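Eight months with the thyroid pills

My doctor called me on a Tuesday to say that my thyroid is slow. I was at work and I wrote "slow" on an envelope, as if I could forget the word. Before that call I had been tired for nearly 2,000 hours of my life, if I count only the office hours, and I had explained it to everybody as winter. Then it was March and I was still explaining.

The first dose did nothing that I could feel. The second dose gave me a fast heart at night, and the nurse at the Sibiya clinic moved me back down a little. I take the pill at six in the morning with water and wait one hour before coffee. My husband thinks the hour is the hardest part of the illness - he may be right.

I asked in our patients' group how other people manage the waiting.
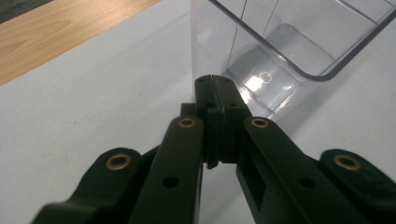

Kgomotso Visser wrote back the same evening that she takes hers at bedtime, three hours after dinner, with her doctor's agreement, and that her blood results stayed the same as before. She added that I should not change anything before my next test, or I will not know which change did what. I had already moved the alarm clock, so I moved it back.

The other thing I learned in the group is to keep my own numbers. The clinic sends the results by mail and the laboratory changed its form twice, so the normal range is now printed in another column. I copy everything in a notebook: the date, the dose, the result, how I slept. Hạnh Phùng showed me hers, which goes back to her first pregnancy, and I was a little jealous of it.

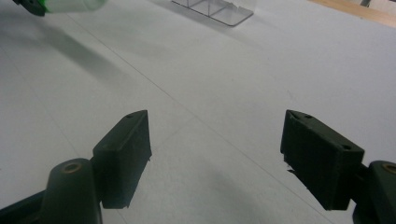
My next blood test is in two weeks and I have prepared my questions. I want to know if the iron tablets must stay four hours away from the thyroid pill, as the leaflet says, and if my cold hands belong to this or only to me. I also cleared a place for the notebook, because it was always under something. A bare piece of pale tabletop like the one in the photo is all it needs. If the result is good, I stay on this dose until autumn. If it is not, we try again, and I will write here what the doctor said.

My sister asks if I feel like myself again. Some days yes, mostly in the mornings, after the coffee.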